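Hokeck Work Clog, closed toe, pivoting heel strap

Supplied by Renov Workwear. Stock item, sold in pairs.

Intended use
Light indoor work where the wearer stands for long periods: kitchens, laundries, garden centres, care homes. Not safety footwear. There is no toe cap and no midsole plate, and the clog must not be worn where either is required.

Construction
One-piece moulded foam body. The heel strap is fixed at both sides and can be worn behind the heel or folded forward over the upper. Round vents are in the top of the upper, and there is an oval hole in the inner side wall.

Sizing
Whole sizes, EU 36 to 46. The fit is wide. Customers between sizes should order the smaller one if the strap will be worn back, the larger if thick socks are worn. Conversion charts from other makers do not apply – measure the foot in the afternoon and use the Gillano length table supplied with each order.

Cleaning
Hand wash or machine wash at 30 degrees with a mild detergent. Do not tumble dry. Do not leave on a radiator, in a parked car or in direct sun behind glass; the foam shrinks and does not recover. Bleach will yellow the lighter colours.

Spares
Replacement straps are sold in packs of 8 with fixings. Straps from the older Baluyot model have a narrower fixing hole and will not fit.

Ordering
Cartons hold 8 pairs of one size and colour. Unworn pairs may be returned within 31 days in the original bag. Trade accounts: contact Eimear Madigan. Returns and spares: contact Ecaterina Ene.

Colours: cream, navy, black. Navy is out of stock until March.

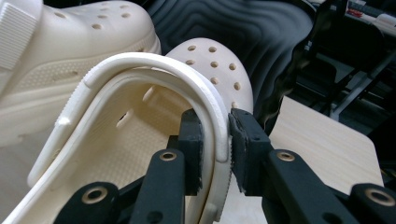 Work Clog in cream, showing vents and heel strap.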